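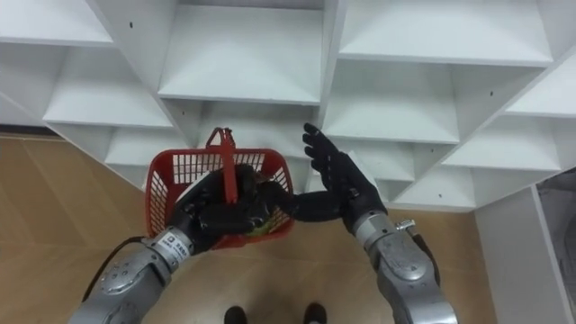
Home News Products Stores Press Contact

28 Apr 2026
By the Arivetti Press Office

Arivetti and Skorkus open a repair and exchange service for home storage furniture

Arivetti, the family company for home furniture, announces today that it starts a repair and exchange service together with the workshop Skorkus. The service is for customers who own shelves, cabinets or chests of drawers from any Arivetti collection, also the ones which are no longer sold.

Until now, a customer with a damaged panel had to buy a complete new unit in most cases. With the new service it is possible to order one single panel, a back wall or a set of screws, and to receive it at home or in the store. Skorkus will cut the panels in its own workshop and will keep 400 different parts in stock.

"Our customers write to us that they moved to a new apartment and one side of the shelf got broken on the way," the company said in a statement. "They like the shelf and they want to keep it. We were sorry to have no good answer for them, and now we have one."

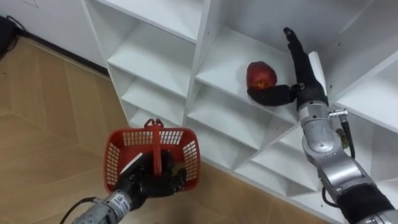
The service has two parts. In the first, customers order spare parts by telephone or in the store, with the number which is printed on the assembly sheet. If the sheet is lost, the staff can find the number with the measurements of the unit. In the second, customers bring back a used unit in good condition and receive a credit for their next purchase. The returned units are cleaned, repaired if necessary, and sold again at a lower price under the name Dosotier.

The exchange will begin in five stores. The Lo Presti store, where Arivetti tested the service last October, will also have a corner for Dosotier furniture and a table where customers can learn how to change a hinge or a drawer rail — this is free of charge and no appointment is needed.
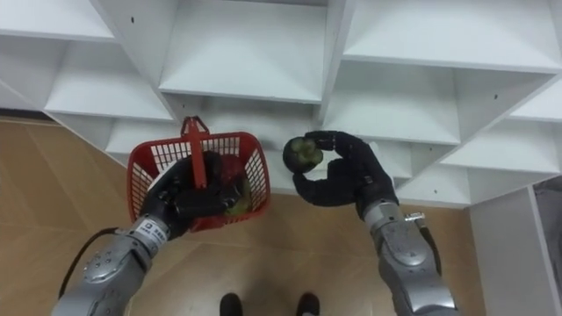 Open shelves are part of the new service, together with cabinets and chests of drawers.

All spare parts come with a guarantee of two years. Delivery of standard panels takes five working days. Panels in special colors can take longer, and the customer will be informed of the date before paying.

Press contact: Arivetti Press Office, Lo Presti store, second floor.

Comments

shelf_owner: Do you also have the small plastic caps for the screw holes? I lost mine two moves ago.

Mapleside: Good idea, but please add more stores in the north.

K.T.: I called this morning and they found my panel from the measurements. The line was busy for a long time.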